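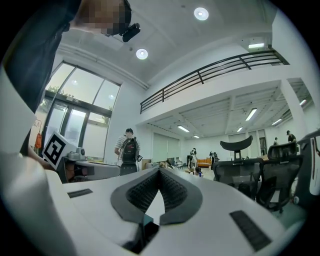

Marker pose jumps when the second gripper turns – filter or calibration?

Posted by Jawad Qureshi in Perception and Tracking

Hello all. I am working on the tracking software for a pair of hand-held grippers, and I am stuck since September. English is my third language, so please ask if something is not clear.

Each gripper has square fiducial markers. My node Trnka detects the corners, solves the pose, and sends it to the recorder. When both grippers are held still, the poses are good. When one gripper turns so that its marker is seen almost flat to the camera, the pose flips to a mirrored tilt for 2 or 3 samples and then comes back. In the replay it looks like the wrist is broken.

The task is to open and close the drawer of a small box on a table, with a person holding one gripper in each hand. 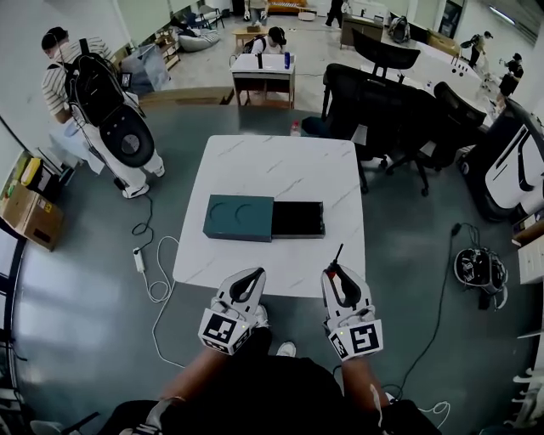 The approach to the drawer is the worst part, and after it the planner smooths the flipped samples into a curve that no arm can follow. I have tried a low-pass filter with a window of 33 samples. The flips became smaller, but the fast movements became late, and the closing of the gripper does not match the position any more. I also did the lens calibration again and the result was nearly the same.

Should I look for a better filter, or is my calibration still wrong?

Sverre Sjögren
I do not think the filter is your problem. A flat square marker has 2 possible poses which explain the corners almost equally well, and the small noise decides which one you get. Most solvers can return both, with the reprojection error for each. Please check if Trnka throws the second one away.

What I would do: keep both candidates, predict the orientation from the last good sample, and choose the candidate closer to the prediction. If the errors are very different, trust the error. If you have a gyro on the gripper, use it for the prediction – but check the time offset first. Ours was wrong by 2 samples and it took me a long evening to find it.

Where more than one marker face is visible, solve all the corners together as one rigid body. The ambiguity mostly goes away then, but you need to measure well how the faces sit to each other.

Also remove the low-pass before you test. You can put a light one back later, with the same delay on the gripper opening signal.

Wivham
Try bigger markers. Worked for me

Tradach
I had the same flips and a median filter was enough, but my movements were slow. With a drawer maybe not. Can you post the reprojection errors around one flip?

Jawad Qureshi
Thank you Sverre, you were right, Trnka kept only the first candidate. I have now changed it to keep both, and the flips in my old recordings are gone except in one file, where the marker is half covered by the hand. Tradach, I will post the errors for that file when I am back at my desk.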